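제목: 숙소 침구 교체 및 객실 정비 사업 중간 보고
수신: Gesex 지원사업 담당 Hatice Tekin 님
작성: Zumdale 숙소운영팀 Natnael Workneh
작성일: 2020년 11월 16일

1. 사업 개요
본 사업은 단기 거주자용 숙소의 낡은 침구를 교체하고 침대 정리 방식을 통일하기 위한 것이다. 대상은 객실 50실이며, 지원금은 침구 구입과 세탁 위탁, 정리 작업 인건비에 사용한다. 이번 보고는 11월 상반기 진행분을 다룬다.

2. 진행 현황
매트리스 커버와 베갯잇은 Proten에서 납품받아 검수를 마쳤다. 검수 중 봉제 불량이 8장 나와 반품했고 교체품은 아직 도착하지 않았다. 세탁은 Wako에 위탁하고 있다. 첫 회차에서 크기가 다른 커버가 한 묶음에 섞여 돌아온 일이 있어, 이후 크기별로 자루를 나누어 보내기로 했다.

1층 객실은 교체가 끝났고 2층은 진행 중이다. 3층은 교체품이 들어온 뒤 시작한다. 집행액은 침구 구입비 1255유로이며, 승인 예산 2000유로 안에서 처리되었다. 세탁비는 월말에 청구되므로 이번 집행액에 포함하지 않았다.

3. 작업 방식
커버는 벽 쪽 모서리 두 곳을 먼저 씌우고 앞쪽으로 당겨 마무리한다. 벽에 붙은 침대는 안쪽 모서리에 손이 잘 닿지 않아 시간이 더 걸린다. 침대를 앞으로 빼고 작업하면 빠르지만 바닥에 긁힌 자국이 남아, 2층부터는 침대를 옮기지 않고 한다. 주름은 가운데에서 바깥쪽으로 손으로 쓸어 편다. 다림질은 하지 않는다.

사진 2매

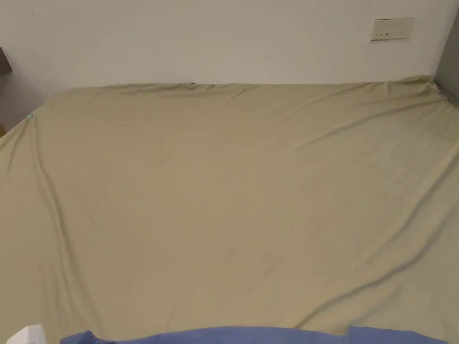
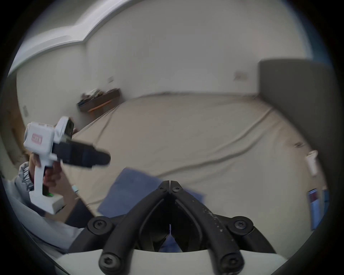
4. 문제점 및 조치
매트리스 두께가 객실마다 달라 같은 커버라도 팽팽한 정도에 차이가 난다. 얇은 매트리스에서는 천이 남아 주름이 다시 잡힌다. 두께를 객실별로 적은 목록을 만들고 있으며, 추가 구매가 필요하면 수량을 정해 별도로 승인을 요청하겠다.

정리 담당자마다 마무리 상태가 다르다는 의견도 있었다. 작업 순서를 한 장으로 정리해 층별 비품실에 붙였고, 새로 온 담당자는 첫 작업을 기존 담당자와 함께 하도록 했다.

5. 향후 계획
- 2층 객실 교체 완료
- Proten 교체품 수령 및 재검수
- 3층 객실 교체 착수
- 기존 침구 중 상태가 양호한 것은 예비용으로 분류하여 보관
- 세탁비 청구서 접수 후 집행 내역 제출

예비 침구를 둘 선반이 부족하여 비품실 한 곳의 배치를 바꾸는 방안을 검토하고 있다. 이에 따른 추가 비용은 없다. 납품서와 검수표 사본은 집행 내역과 함께 보내겠다.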